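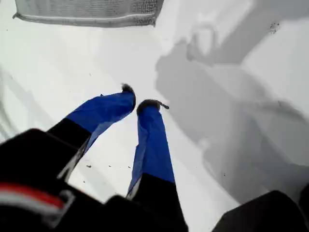

Feet over snow, with the chair's shadow off to the right.

About Cilside

Cilside is a small ski and snowboard school at the foot of Temama, and we love teaching people who have never done any of this before! Kerubo Chege started it with a borrowed shed, 42 pairs of rental boots and a hand-painted sign that blew down in the first storm. We still have the sign. It hangs over the stove in the warming room, where you'll also find the hot chocolate and a pile of single gloves waiting for their partners.

Our first lessons happen on the flat, in the meadow behind the shed. You'll learn to walk in stiff boots, fall over sideways and get up again, and then you'll ride the chair. For a lot of people that first ride is the best bit of the day — everything goes quiet, your legs hang out over all that white, and you have time to look around and breathe. We ride up with you, and we'll talk you through getting off at the top as many times as you like.

We also think good snow pants matter more than fancy jackets! Ours come in 56 sizes and lengths, from toddler to very tall, and they're included with every beginner lesson. Bring thick socks and something for your neck and we can find you the rest.

Last winter 256 people took their first lesson with us, some of them grandparents who came along to watch and ended up signing up before lunch (Kerubo is very persuasive). Once you're comfortable on Makokha, our long gentle run, we'll take you over to Hurine for the trees and the view down the valley.

We open in November, as soon as the meadow is covered. Lessons start at 9:30 in the morning, and the stove is lit by eight. Come early and say hello!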